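The Case for Washing Your Phone Case

My grandmother scrubbed her handbag handles every June, and I used to think it was the fussiest thing in the world. Now I'm the one standing over a tub on the table, fretting about the thing I hold against my cheek all day long. Thierry Millet, who ran the phone counter at Skorar in Clarnthorpe for 22 years, told me he could guess a customer's lunch from the corners of the case - and he wasn't being unkind, he just saw an awful lot of them.

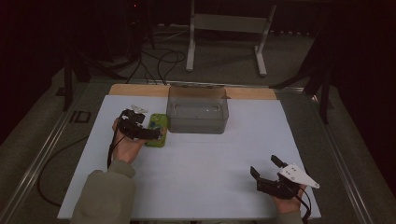
How often should a phone case be washed?

Once a month is plenty for most of us, and Thierry does his own a little more often in summer, when there's sunscreen about.

His method is the gentle sort. Take the phone out first (you'd be surprised!), add a drop of dish soap to lukewarm water, and go over the case with a soft old toothbrush, taking it easy on any printed picture. Rinse it, pat it, and leave it out for 20 minutes or longer before the phone goes back in.

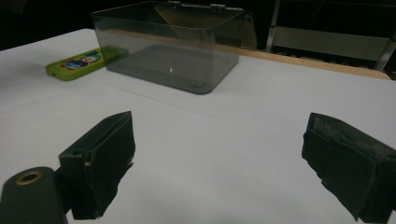

Leather and wood are another matter, and Thierry won't let either near a tub - a barely damp cloth is all they get. He feels the same about cases with a magnet or a card pocket glued inside, and having ruined a lovely one of mine last winter, I've come around to his way of thinking.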